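# Who's Laying the Table?

I have wanted a robot to do my washing-up since I was small enough to need a stool at the sink. So when the chance came to spend a Friday in a lab where two arms practise household chores, I was on the early train with a packed lunch and far too many questions.

The people at Hudano are after something modest, at least on paper. They want a pair of arms to set a meal for one: tray, plate, cup, fork, knife, napkin. A child of six can do it while telling you about dinosaurs. For a machine it's a proper day's work, and I found it completely gripping (sorry).

Take the fork. It's thin, it's shiny and it lies almost flat, so there's hardly anything to get hold of. Your own fingers cope by cheating. You press on one end, tip it up a little, slide it to the edge of the table, and you've done all that before you've noticed. A gripper has to find the right height to within a hair and close on the handle without ploughing into the wood. Too high and it pinches air. Too low and everything stops.

Napkins are worse! A plate keeps its shape wherever you put it, but cloth comes up in a different heap every time, and the arm has to work out what it's holding while it's holding it. The team keeps a tally on a whiteboard, and when I arrived it stood at 700 attempts at the full setting, of which 630 had ended with everything where it should be. That's 90 per cent, and I think it's wonderful. It also means that if you ate three meals a day, you'd be picking cutlery up off the floor a couple of times a week.
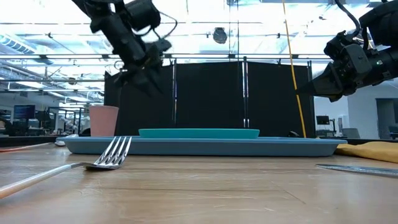 ## Slow, slower, dinner

Speed is the other thing. I watched one run with my phone timer going, and the arms took 2 minutes to do what I do in the time it takes the kettle to click off. They move, they hover, they have a think, they move again. After an hour I'd stopped minding. There's something lovely about seeing a job you've never given a thought to being treated as if it mattered.

And the hovering has a purpose. Two arms over one tray can knock into each other, so each has to know where its partner is going next. Human couples in small kitchens have not solved this either, in my experience.

## Meanwhile, on the shop floor

Factories have had it easier, because you can build a factory around the machine. At Friesen, a packing firm I visited in April, the arms load boxes all night long. Every box is the same size and comes down the belt facing the same way, and if one turns up crooked a person walks over and straightens it. I asked whether the system could cope with a mixed bag of kitchen things. The shift lead laughed for quite a while, then said they were trying something like it next year with jars.

Prestex, who run a laundry, sit somewhere in between. Their towels go through a folding machine beautifully, provided somebody feeds in the corners. Finding the corners is still a job for people, and they're astonishingly quick at it.

## So, can I have one?

Not yet, and not for my kitchen, where the cutlery drawer sticks and there's usually a cat on the worktop. Prurar, a small company working on a home model, told me they'd be pleased to get a single arm clearing a table reliably in a care home, with a member of staff nearby. I like that aim. A care home has the same trays at the same hours, and a slow helper is still a helper when there are dozens of places to lay.

Just before I left Hudano, I had a go at the controls myself, steering one arm towards a cup. I knocked it over, twice, and on the third try I got it upright and let out a noise that made somebody across the room look up. Then I went home and did the washing-up by hand, paying a lot more attention to the forks.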